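I have been a subscriber to the Torkmont Quarterly for four years, which is odd for a man who has never lived in Torkmont. I inherited it with the house. The previous owner, a Mrs. Dobson, left behind a mailbox, a rhubarb patch and whatever arrangement it is that keeps a local history magazine coming to a person who is no longer there.

At first I put them straight in the recycling. Then one December the furnace quit, I spent two days under a blanket waiting on a part, and I read one cover to cover. It had 40 pages, eleven of them on a dispute over a footbridge. I have not missed an issue since.

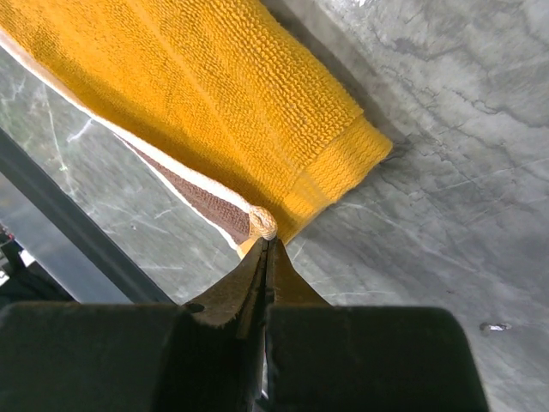

Vol. 4, No. 2, p. 40

The footbridge people were the Rillecks, who owned the mill, and the Bosines, who owned the opposite bank and a great deal of patience. The Rillecks wanted a toll. The Bosines wanted their cows to cross free. Letters were exchanged, and the magazine printed all of them, including one that just says "No."

My friend Kiran Bansal borrowed that issue on a Friday and gave it back with notes in pencil. He is firmly with the cows. I used to be, but the letters page has since brought up the cost of the planks (200 dollars, in old money) and now I can see the mill's side of it.

The renewal card came last week, still made out to Mrs. Dobson. I filled it in, signed her name as neatly as I could, and asked whether they had the index to the earlier volumes.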